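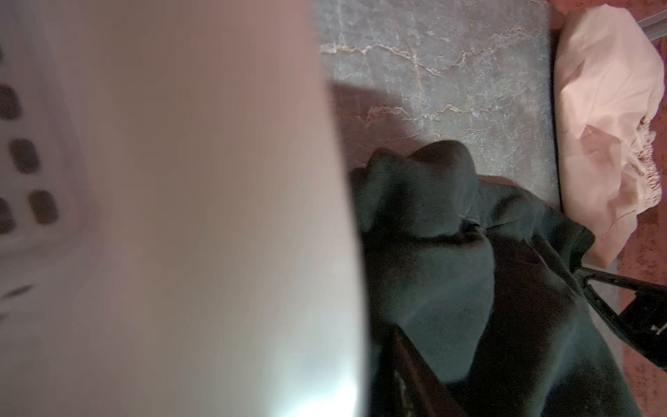 Irnilholm Community Football Club
Progress report to the Prendergast Fund, second instalment
Mar 23, 2022

Dear Lindalva Godoy and all at the Fund,

Thank you for your patience with this report, which I had meant to have with you before the end of February and then put off until the cup tie was played, thinking you would want to know how it went. (We lost on penalties to Ulard, after a very good second half, and the girls were cheerful again by the time they had got through the sandwiches.) I will try to take things in the order you set out in your letter, although I have never been much good at sticking to headings.

Players and teams

We now have 258 registered players across the junior and adult sections. The biggest change since my last report has been in the under-twelves, where we had so many girls wanting a game that we entered a second side in the district league after Christmas. They are fifth in the table with several matches still to play, and they have been beating teams a good deal bigger than themselves. The first under-twelve side is top. I would dearly like to tell you they will stay there, but Ulard have games in hand and a very tidy midfield.

The adult women's team has had a harder time of it. We lost both our goalkeepers in the autumn, one to a broken wrist and the other to a new job on the mainland, and we leaked goals for weeks while outfield players took turns in the gloves. Things have settled since the new year, and two clean sheets in a row did wonders for everyone's mood. Promotion has gone for this season, and I think we have all made our peace with that.

Walking football carries on as it always has, in all weathers and with more talking than walking.

Coaching

Your grant pays for Nivaldo Seixas for two evenings a week, and I can't think of money better spent. He has rewritten the winter training plan so that the younger groups get far more time on the ball and stand in far fewer queues, and the parents noticed the difference before I did. He has also brought on our helpers. Four of them have finished the first coaching course and two more are booked on for the summer. When I asked Nivaldo for a line to put in this report he said, "Tell them the left feet are getting better," so I am telling you.

He would like to start a goalkeeping session of its own, and after the autumn we have had I could hardly argue. It would need one extra hour of hall hire a week. I believe we can cover that until the end of the season from what was saved when the pitches were frozen and training was called off.

The pitch and the lights

This is where we are behind, and I would sooner say so plainly. The drainage along the far touchline was to be finished by now, and it is half done. The contractor, Ivex, had the trench dug and the first length of pipe in when the heavy rain arrived, and after that the machines couldn't get on to the field without making a worse mess than the one they had come to put right. They will come back once the ground has dried out, and they have kept to their original price, which I was very glad to have in writing. In the meantime we lost six home fixtures, and the adult team played three of theirs at Ulard, who were kind enough to lend us a changing room and a great deal of tea.

The lights on the training area are up and working. It has meant the older juniors can train outside after school all through the winter, where last year they were crammed into the hall.

Money

Of the £1000 set aside for kit and equipment we have £39 left. Most of it went on match balls, two sets of small goals and a full strip for the new under-twelve side, with shin pads for anybody who came without. The coaching money is being spent at the rate we expected. The drainage money is mostly still in the bank, waiting on the weather as we are. Full accounts will follow with the final report, in the layout you sent us.

What comes next

Between now and the summer we hope to finish the drainage, run the goalkeeping sessions, and hold our end-of-season festival for the juniors, with visiting sides from along the coast. We would love you to come. The under-twelves have asked whether somebody from the Fund might hand over the medals, and I promised I would pass that on.

There is one thing I need from you. If the drainage runs into the next financial year, are we allowed to carry the unspent part over, or should we be sending in a form? I looked through the guidance and found two pages which seemed to say different things.

With warm thanks from all of us, muddy knees included,

The Club Secretary
Irnilholm Community Football Club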